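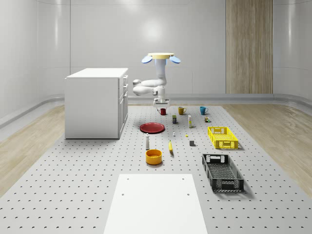 Tastirside Student Robotics Club
Minutes of the Regular Monthly Meeting, February

Call to order

The meeting was called to order at 4:15 p.m. in the second-floor computer lab. The faculty advisor presided. A quorum of voting members was present. The minutes of the January meeting were approved with one correction: the deadline for the parts order was the last Friday of the month and had been recorded as the first.

Advisor's report

The advisor reported that the school has renewed the club's use of the lab on meeting days until 6:00 p.m. Members staying past that hour must sign out at the front office. The advisor also reminded members that food is not permitted at the workstations.

Simulation team report

The simulation team presented its progress on the tabletop task for the Gerkotico student challenge. The practice scene is complete. It contains 15 household objects, including mugs, a plate, a bowl, a banana and two plastic crates, set out on a perforated platform with the arm mounted overhead. The cabinet with three drawers has been placed to the left of the platform.

The team has chosen to begin with the mugs. Under the current plan the arm is to pick up the red mug first, then the yellow, then the blue, and place each one in the black crate. In the most recent set of test runs the red mug was placed correctly in 70 percent of attempts. The challenge requires 80 percent for a team to advance to the second round.

The team lead stated that most failures occur at the moment of grasp. The gripper comes down directly over the mug and closes on the rim, and the mug tips before it is lifted. Two changes were proposed: lowering the approach speed over the last part of the descent, and shifting the grasp point toward the handle. Discussion followed. Several members felt that both changes should not be made at once, as the team would be unable to tell which one had helped. It was agreed that the speed change will be tested first.

A member asked whether the yellow crate could be used in place of the black one. The team lead replied that the challenge rules allow either crate, but that the yellow crate is shallower and the written task plan would have to be revised. The matter was left with the team.

A question was raised about the drawers. The team lead confirmed that opening a drawer is part of the second round only and that no work on it is planned before March.

Software and equipment

The software lead reported that Emulach, the simulation program used by the club, has been updated on all but two of the lab computers. The remaining two do not have enough free disk space. The advisor will submit a request to the technology office. Until then, members are asked not to save run recordings on those machines.

The software lead further reported that scene files have been overwritten on more than one occasion. Starting this month, the shared scene is to be treated as read-only. Members who wish to move objects or change the lighting must work from their own copy - saved under their own initials - and bring proposed changes to the weekly work session.

Training runs

The club's allotment for the term is 4000 simulated runs on the school server. It was moved and seconded that the allotment be divided equally between the mug task and the bowl and plate task, with unused runs to be reassigned at the April meeting. The motion carried.

Community night

The Vương Community Library has invited the club to present at its spring science evening. Members discussed whether to show a live simulation or a recorded one. A concern was raised about the wireless connection at the library. It was moved and seconded that the club accept the invitation and bring a recorded run, with one laptop available for visitors who wish to move the arm themselves. The motion carried, with one member abstaining.

Action items

Simulation team: test the lower approach speed on the red mug and report results at the March meeting.
Software lead: post the read-only scene file and instructions for making a copy.
Advisor: submit the disk space request; reply to the library.
Secretary: circulate the sign-up sheet for the science evening.

Next meeting

The March meeting will be held in the same room at 4:15 p.m. The work session remains on Wednesday.

Adjournment

There being no further business, the meeting was adjourned at 5:20 p.m.

Respectfully submitted,
Club Secretary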